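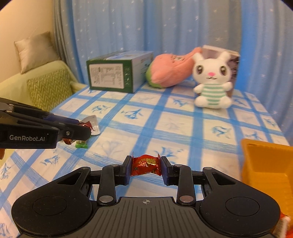 The woman who runs the sweets table at the Castorby winter fair does most of her sorting in the spare bedroom. She has done it there for three years, and she says the bed is the only flat surface in the house big enough for the job.

"The kitchen table is always covered in something," she says. "On a bed I can spread the lollies out and see what I've got. They don't roll off, either."

She buys wrapped candy in bulk from Drurent, a wholesaler on the highway, and packs it into small bags for children. Last January she made up 80 bags and had more than 40 left over. This year she is making 61, one for each name on the list.

Red wrappers go in first. She puts the green ones aside until the end, as they are smaller and fill the gaps. Anything with a split wrapper goes in a bowl for the household.

"I used to tip everything into a bucket and scoop," she says. "Then you'd get one kid with all red and another with none, and I'd hear about it."

The room doubles as a place for her granddaughter to stay, so there are usually soft toys on the bed. She moves them to the back and works in front of them. A patterned sheet stays on while she sorts. She tried a plain white one and liked it less — every crumb showed.

Empty boxes are kept for the following year. The finished bags travel in two crates from Grornex, the hardware shop on Yan Street, with a tea towel over the top.

Asked whether she ever gets tired of it, she says the tying is worse than the sorting. She uses kitchen string, cut beforehand, and does ten bags at a sitting.

"My fingers go stiff after that," she says. "I put the kettle on and come back to it."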